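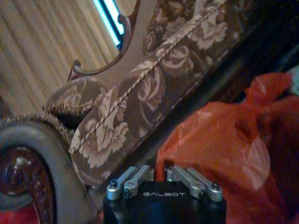 Page last changed: May

Search the help pages Go

Sitting Room Furniture: Frequently Asked Questions

The Govelcombe Furnished Lettings Office answers inquiries about upholstered furniture, curtains and loose fabrics supplied with its apartments. Tenants should read these answers together with the inventory signed at move-in. If the two differ, the inventory applies.

Which items are covered?

The answers apply to sofas, armchairs, footstools, curtains and any throws or covers listed on the inventory. Beds and mattresses are dealt with on a separate page. Rugs are covered only in the Goodall building.

May I vacuum a sofa with fringe or cord trim?

Yes, on the flat parts of the seat and back. Use the upholstery head at the lowest suction setting. Keep the head away from fringe, piping and twisted cord, and clean these by hand with a soft, dry brush, working in the direction of the strands. A cord that has come away from its seam should be left as it is and reported. Please do not glue it or trim the loose end.

How should floral upholstery be cleaned after a spill?

Blot the area with a plain white cloth. Do not rub, and do not apply household stain remover, including products sold as safe for all fabrics. Patterned covers with both dark and pale areas can bleed from one into the other, and the damage is seldom reversible. Report the spill to the office the same day. One cleaning visit per tenancy is provided without charge. Further visits are billed at the rate shown on the inventory.

How do I dust carved wood?

Use a dry brush with natural bristles for rosettes, scrolls and other raised carving. A barely damp cloth is acceptable on smooth panels, followed at once by a dry one. Spray polish is not permitted on any sofa frame or arm, as overspray marks the fabric beside it. Tenants in the Stiserar building may borrow a brush from the front desk.

May I move the sofa?

A sofa may be moved within the same room by two adults. Lift from the base. Carved back rails and scrolled arms are decorative and must not be used as handles. Leave a hand's width between the back of the sofa and any curtain so that the pleats hang freely.

Can I take the curtains down to wash them?

No. Pleated curtains are removed and cleaned by the office's contractor, Rinov, and refitted on the same hooks. Light dusting from top to bottom with a soft attachment is welcome. Requests for a full cleaning should be made at least 21 days ahead.

I would like to use my own throws and covers. Is that allowed?

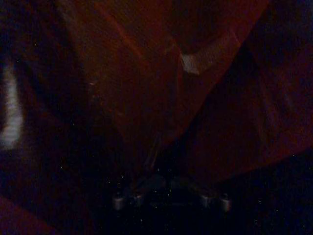
Tenants may use their own fabrics on any seat, provided that nothing is pinned, stapled or taped to the furniture. Strongly colored cloth, deep reds in particular, should be washed separately before use and tested for dye transfer by pressing a damp white cloth against it. If color comes off on the cloth, keep the item off the upholstery. Stains caused by dye transfer are charged to the tenant.

Should care labels be left on?

Labels on supplied fabrics must stay attached. The contractor relies on them when choosing a cleaning method, and a replacement label cannot be issued once the original is lost. Labels may be tucked out of sight.

Something was already worn when I moved in. What should I do?

Send a written note within 30 days of receiving the keys, giving the apartment number, the item and the place where the wear is found. Flattened fringe, faded fabric and small chips in carving are all worth noting. The office will add them to the inventory and send back a signed copy. Wear reported later is assessed at move-out.

How do I reach the office?

Call the lettings desk on extension 1438, or leave a note at the front desk of your building. Furniture matters are handled in the mornings, from 9 a.m. to noon.

Was this page helpful?
19 comments 21 shares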